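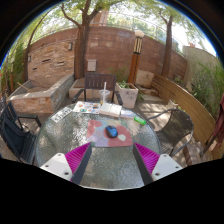
Working on the patio again

March 27, 2019

I moved my work outside on Monday. I do this every year when it gets warm enough, and every year I spend the first week figuring out what has to come out with me and what can stay in the house. This year I'm writing it down so I don't have to figure it out again.

The table is the round one with the glass top. It came with the house when I moved to Dremcombe. I have thought about replacing it a few times and always ended up keeping it. The glass has a ripple to it, which looks fine and hides the dust and pollen better than clear glass would. It is not a good surface for a mouse. The pointer jumps, or it stops dead halfway across a spreadsheet, and you pick the mouse up and put it down and it works for another ten seconds.

For a while I used a magazine as a mouse pad. That was all right until the pages curled. Then I used a place mat from the kitchen, which was too slick on one side and too bumpy on the other. What I have now is a square fabric mat with big soft shapes on it in pink and coral and lavender and a few other colors. I paid $2 for it at a church sale in January and it spent the rest of the winter in a drawer. It works. It lies flat on the ripples and the mouse goes where I send it. It isn't a pattern I would have picked out, but I have gotten used to it.

The mouse is the blue one with the black sides. I have a gray one indoors that is better in some ways, a little heavier and quieter, but I can never find it once I put it down on anything. The blue one I can find. It has been off this table onto the paving more than once and still works. I keep spare batteries for it in the kitchen drawer next to the back door, and I would like to remember that this time instead of searching the whole desk.

The chairs don't match. There is the dark wooden one with the slatted back and the metal armrests, and then the black ones. The wooden one is the most comfortable for reading and the worst for typing, at least for me, since the back leans a little more than I want when I'm working. The black ones sit straighter. I start the morning in a black one and move to the wooden one when I have something to read on paper. I tried a cushion on the wooden chair last year and it stayed damp for most of June, so I am going without.

I oiled the wooden chair two weekends ago. I used what was left in a can of Vusten outdoor oil, one coat, wiped off after twenty minutes, and then a second coat the next morning. The directions say to wait a full day between coats. I didn't, and I can't see that it made any difference. The rag went in a bucket of water, then out with the trash. The black chairs got the hose and a brush.

As for the table itself, I wash it with dish soap and warm water and go over it with an old towel. Glass cleaner leaves streaks down in the ripples and you only see them later in the day when the sun is low. If there is something sticky I use a plastic scraper and go slowly.

The reading is the part that gets out of hand. I take one book out and by the end of the week there are books, a brochure, and two or three things from the mail. I don't mind it much. The problem is wind. We don't get a lot of it back here, but what we get comes around the corner of the house without warning, and anything with a loose page goes over the fence. So the thick books stay out and hold the thin things down, and the thin things that aren't being held down come in with me when I go in for lunch.
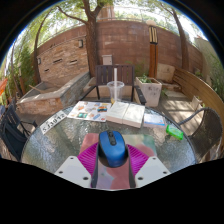

The thin things right now are mostly travel reading. I'm going to Pruvanano at the end of the summer if I can get the days off, and I sent away for everything they would mail me. Most of it is little pictures and not many words. I have been trying to work out whether the ferry runs on Sundays and so far none of it will tell me. The round trip I priced comes to $1,081 before meals, and that is with the cheaper hotel. I have a page in my notebook where I keep adding it up in different ways, and it keeps coming out close to the same.

The books are slower going. One of them I started over the winter and put down twice. It is a long history and I can only read it outside, for some reason. Indoors I fall asleep at page two of whatever chapter I'm on. Yesterday I got through 63 pages between the end of work and supper, and that is the most I have done in one sitting. I'm giving it until the end of April and then it goes back on the shelf whether I'm finished or not.

Drinks. I have a rule about lids. I use a clear plastic cup with a lid and a straw, and I push it toward the far side of the table, away from the mouse and the paper. Two summers ago I knocked an open glass of iced tea across a keyboard and that was a keyboard I liked. The lid also keeps the bugs out. Lemonade brings more of them than anything else does. The one thing I am bad about is bringing the cup in afterward. It will sit out there with a bit in the bottom until I need it again.

I checked the thermometer at two this afternoon and it said 80, too warm for March if you ask me. At that temperature the glass throws a lot of light back up and I have to turn the screen brightness all the way up, which runs the laptop down by lunch. I ordered an outdoor extension cord from Claeys last week. It hasn't come. Until it does, I do calls and email outside in the morning, plug in at the kitchen counter over lunch, and go back out at three when there is shade on that side.

Other things I need to do before it gets hotter:

Find the umbrella base. It was in the garage last fall behind the ladder.
Level the table. It rocks a little when I lean on the side near the house.
Sweep between the pavers and pull what's growing in there.
Take the finished magazines to the library box.
Get a second cup with a lid, so one can be in the wash.

I'll post again when the cord shows up. If anybody has found a way to keep ants off a table leg that doesn't involve grease, leave it in the comments. I've tried cinnamon.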